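15 Sep 2020
By the Noltudeck desk

Label the drawer, then argue about the robot

Funent's draft rules for tidying robots run to 80 pages. Two of them cover where things go. The rest is mostly about emergency stops, which I support, having toes.

A lavender band going into the drawer marked 藍, blue, is the kind of call a person makes without a meeting. A robot needs it in writing - and so does the next person.

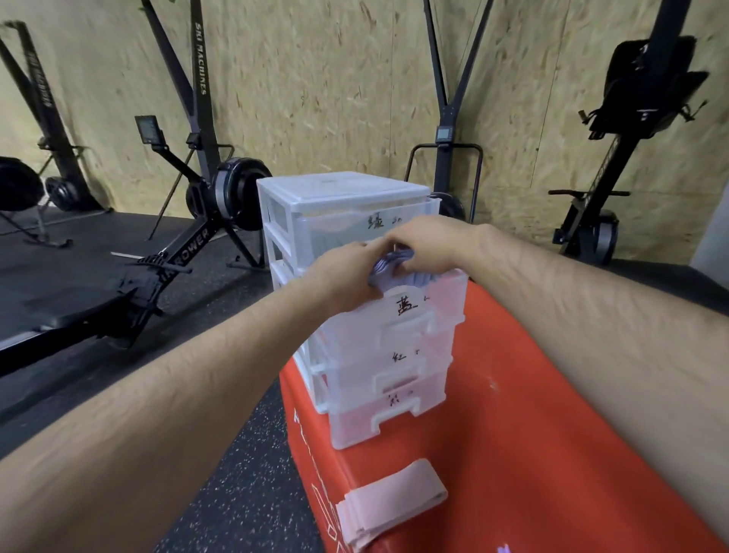
What I'd put on page one

Write down which colors count as blue. Then let the machine ask when it's stuck.

Recent
- Starkar and the 50-line checklist
- Reuter revises its gripper rules, again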